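6. Checking the arms in simulation

Complete this section before applying power to the arm drives. The simulated workshop uses the same joint limits and controller settings as the real build, so any fault found at this stage can be corrected in the configuration file.

6.1 Loading the room

1. Start Skedulon on the bench computer and wait for the status line to read READY.
2. Open the Urow room file. Do not open the copy in the backup folder, which has the old table height.
3. Set the controller port to 3107.
4. Set the update rate to 500 Hz.
5. Press Load. Loading takes roughly a minute on a machine without a separate graphics card.

Note: If the port is already in use, Skedulon loads the room but the arms do not respond to commands. Close any other session and repeat step 3.

6.2 Left arm approach

1. Select LEFT in the arm panel and choose the head view.
2. Lower the speed limit to 10 percent.
3. Jog the wrist over the cabinet in short moves, keeping the forearm clear of the top surface.
4. Stop when the fingers are next to the base of the target.

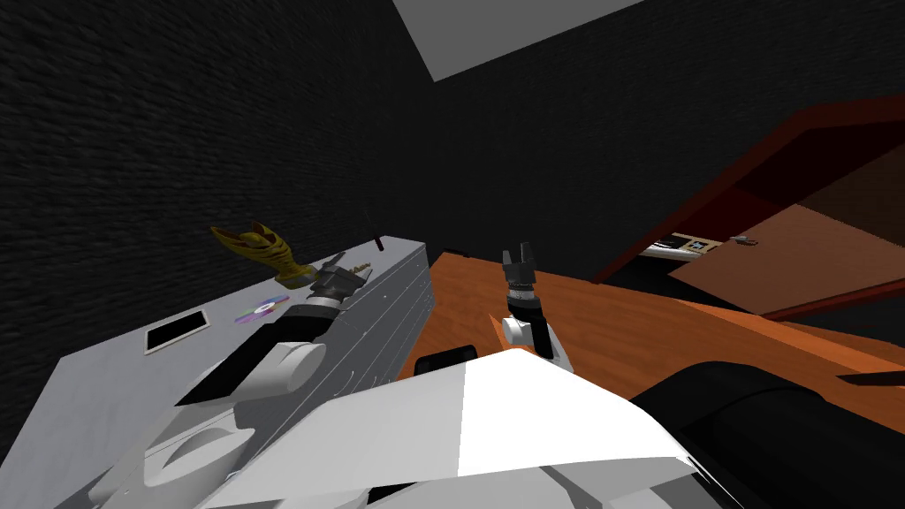
Wrist clearance is set by the offset value in the Mandbridge tool file, and the default is too small for the longer fingers. Increase it before attempting a grasp at the far end of the cabinet. With the gripper beside the gold claw-shaped object, the wrist hangs just above the purple disc, and a low offset will drive it into the disc on the return move. Leave the right arm parked over the wooden table with its fingers pointing up until the left arm has finished.

CAUTION: Do not jog both arms at the same time in this section. Collision checking between the arms is off until Section 8.

6.3 Gripper opening

1. Switch to the wrist view.
2. Send the OPEN command and wait for the position value to settle.
3. Read the opening in the gripper panel. The Okabe driver reports it in counts. Full open is 700.
4. If the value is below 700, run the homing routine and repeat step 2.
5. Send CLOSE with nothing between the fingers. The value must return to 0.
6. Send OPEN again and leave the gripper in this position. 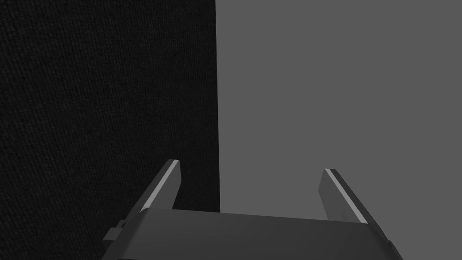
7. Save the two readings with the Store key. They are written to the tool file and used as the limits for all later grasps.

Note: The stored limits belong to one gripper. If the left and right grippers are exchanged on the real build, repeat 6.3 for each side.

6.4 If a check fails

Arm moves in the wrong direction — reverse the sign for that joint in the configuration file and reload the room.

Gripper value changes but the fingers do not move — the tool file is not attached to the wrist. Attach it from the Tools menu.

Fingers close unevenly — set both finger gains to the same value.

Save the session before closing Skedulon. Unsaved limits are lost on exit and the gripper check must be run again.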